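Dry skin on hands – balm or cream overnight?
Skin and Body Care > Homemade and Simple Routines
71 replies, showing the most recent page first

marlpit
Starting this one again as the old thread got locked. My hands go rough from December until the spring and I've had enough of it. I wash them a lot at work (school kitchen) and by the evening the knuckles are red and the skin at the side of my thumbs splits. I've been using a thick cream from the chemist, which is fine for an hour and then it's gone.

My sister says to make a balm with beeswax and put it on under cotton gloves. Has anyone done both and can say which was better? I don't mind making things but I don't want to buy a lot of stuff I'll use once.

tansy_and_thyme
Balm, every time. I make mine with 64 g of sunflower oil, a bit of shea butter and enough beeswax to set it. Melt the wax first in a jar stood in a pan of water, then the shea, then the oil, and take it off the heat as soon as it goes clear. If it's too hard when it sets you can melt it again with more oil.

One tin lasts me most of the winter. I do it last thing at night, gloves on, and by morning the splits have stopped hurting.

Gorse64
I'd go the other way. Balm has no water in it, so if your skin is already dry all you're doing is putting a lid on dry skin. Cream first, let it sink in, and then a bit of something greasy over the top if you want to. I used balm alone for two winters and my hands were shiny and still cracked.

tansy_and_thyme
You're meant to put it on damp hands. I should have said that. Wash, pat them so they're still a little wet, then balm straight away.

Gorse64
Fair enough, but most people don't do that. They get into bed and put it on dry.

marlpit
That would be me, yes. I keep everything on the bedside table. I could do it in the bathroom instead, it's only a matter of remembering.

Is shea worth the money? The shop near me does a small tub but it isn't cheap.

oatbath
You can leave the shea out. I use only oil and wax and it works well enough, though it drags a bit when you first put it on. Warm it between your palms. If you do buy shea, get the unrefined kind and sniff it first. Some people can't stand the smell and it doesn't go away once it's in the tin.

I also put ground oats in an old sock and squeeze it in a bowl of warm water, then soak my hands for 4 minutes before the balm. It takes the redness down a good deal.

Ikville_Jen
I had the same trouble when I worked at the bakery in Ikville. What made the most difference was changing what I washed with. The liquid soap by the sink was stripping everything off. I took in my own plain bar in a tin and used that, and the cream at night started to work after a week or so.

Check whether you're allowed to, as it's a kitchen. Ours said yes as long as I kept it separate.

marlpit
I don't think we can. It has to be the one in the dispenser. I could ask about a different refill though. I do wear gloves for the washing up, but not for the rest of it.

Gorse64
What are the gloves made of? If they're latex that could be part of it. My hands cleared up a lot when I changed to nitrile ones.

marlpit
No idea, they're blue. I'll look at the box.

sallow
Has anyone tried the Suro hand salve? It's in a green pot, sold at the market. I've been given one and it smells strongly of cloves. I'm not sure I want to put it on broken skin.

oatbath
I wouldn't. Clove oil stings on a cut and it can irritate skin that's already sore. Keep it for your feet. The same goes for cinnamon and peppermint, and most of the citrus ones too.

tansy_and_thyme
I've used the Suro one and had no bother with it, but my skin wasn't open at the time. Try a dab on the inside of your arm and leave it a day.

oatbath
A patch test on good skin doesn't tell you what it'll do on a split. I'd still leave it.

sallow
All right, feet it is. They could do with it.

Usow
I've read all this and I'm going to say scrub. Sugar and oil, once a week, before anything else goes on. If you leave the dead skin where it is the cream just sits on top. Two spoons of caster sugar and one of olive oil, rub for a minute, rinse with lukewarm water. I've done it for years.

Gorse64
Not on cracked hands, please. A scrub is fine in June. On splits it opens them up again.

Usow
I said once a week, and you go round the sore bits. I'm not telling anyone to sand their knuckles.

Gorse64
The knuckles are the sore bits, that's where the first post said it was.

Usow
Then do the palms. Caster sugar only, granulated is too sharp. Anyway, a couple of pictures from me. 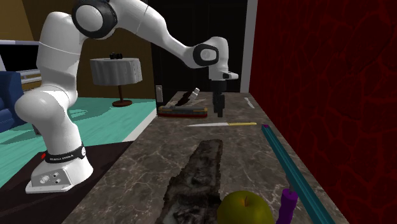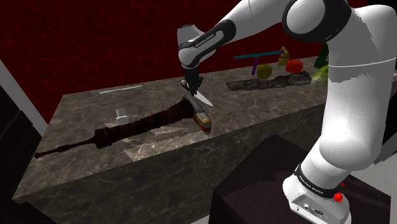 Going back to the scrub, you can swap the olive oil for almond if you don't like the smell. Make it fresh each time in an egg cup. I wouldn't keep it in the shower because water gets in and it goes off.

marlpit
Thanks, I might try that in the spring when they've healed. For now I'm going to do the oat soak, then cream while they're damp, then a thin bit of balm and the gloves. I've got some beeswax left over from doing a table.

tansy_and_thyme
Check that it's plain beeswax. Furniture wax often has turpentine in it and you don't want that on your skin.

marlpit
Just looked and it's a polish. Glad you said. I'll order some pellets. Sjöberg do a small bag, has anyone bought from them?

Ikville_Jen
Yes, the Sjöberg pellets are fine. They melt much quicker than a block and you don't have to grate anything. The small bag did me over two years.

oatbath
If the splits go yellow or get hot, see the pharmacist and leave the home remedies alone for a bit. I left one on my thumb too long and ended up on antibiotics.

marlpit
Will do. They're only sore at the moment. Also the gloves at work are nitrile, I found the box, so it isn't those.

Gorse64
Probably the soap then. Ask about the refill before you spend any more on creams.

Log in to reply to this thread
Members: 1660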